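Stock Control for Small Stores
Unit 5: Picking and returns
Notes by Liis Adomaitis

Picking is the job of taking goods from stock to fill an order. In most small stores it uses more staff time than any other task, and most of that time goes on walking. Last week we looked at shelf layout. This week covers the bins themselves and what happens when goods come back.

A bin should hold one product line only. Mixed bins save space but slow the picker down and lead to wrong items being sent. Where mixing can't be avoided, put together goods that look nothing alike – never two sizes of the same glove.
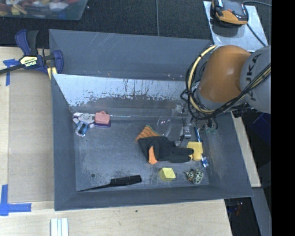 Fig. 9. A large grey bin seen from above.

Returns need their own bin, away from live stock. Each item is checked, then restocked, repaired or written off. The Marsden store, our case study from May, held 3,557 lines and had no returns area at all. Goods went straight back on the shelf and the stock count drifted.

Terms to learn: pick face, bulk stock, cycle count, write-off.

Reading: Bite, D., Keeping Count, chapter 9. The section on cycle counts is short but you will need it for the exercise.

Exercise: Ornberg sells work clothing and holds 2,000 lines. Draw up a returns procedure for it, one page at most – a flow chart is fine. Bring it to the next class.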